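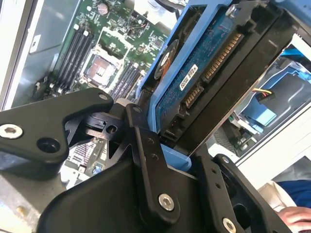

*Reading time: 3 minutes*

## Where do your old family photos live?

In the last letter I asked you to write me where you keep your pictures, and many of you answered. Thank you for this. The most common answer was "on the old computer, which I do not turn on anymore." The second most common was "I think my son has them." So this month I want to write about keeping photos for a long time, in a way that a person with a normal amount of patience can follow.

I started with my own collection two winters ago. My aunt had left me a suitcase of paper prints, and I had in addition two laptops, a box of memory cards, and a hard drive from a desktop computer that my husband used for his work. I believed that the suitcase would be the difficult part. The paper prints were finished in 10 evenings. The digital ones took me until August.

The first thing I learned is to copy before you sort. I did the opposite. I sat in front of the old desktop and deleted blurry pictures from a wedding, and after one hour I noticed that I had deleted also the only photo of the bride's grandmother. It was blurry, but she was in it. Now I copy everything to a new place, I leave the old place alone, and I sort only in the copy.

The second thing is about folder names. I tried many systems. What stayed is very simple: the year, then the place, then one word for the occasion. If I do not know the year, I write the decade and a question mark at the front of my paper list, because some computers do not accept a question mark in a folder name. Please do not name a folder "New" or "Various." I had six folders called "Various," and one of them was inside another.

Several readers asked which program they should use. I have tried Mimetti and Bullo, and both can do the job. Mimetti shows the pictures larger and is more comfortable for tired eyes. Bullo is better at finding doubles, but it asks many questions, and the word "merge" in its menu made me nervous each time. For scanning paper I use the slow setting, also when the pictures are small. A print of my parents by a lake showed a dog in the background which in our family we had never noticed.

Then comes the question of how many copies. I keep one at home and one at my sister's apartment, on a drive that I exchange when I visit her. My sister keeps hers with me in the same way. We write the date of the copy on a paper label with pencil. It is an old-fashioned method, but the label can be read without a computer.

One more wish from me: write down the names. On the backs of my aunt's prints I found 33 people whom I could not have recognized. On the digital pictures there is no back. I make a plain text file in each folder and write from left to right who is there, and also who took the picture, if somebody remembers it.

In the next letter I will write about slides and how to clean them. If you have slides with a brown spot in the corner, please tell me what you have already tried.

With warm greetings,
Notburga Danzer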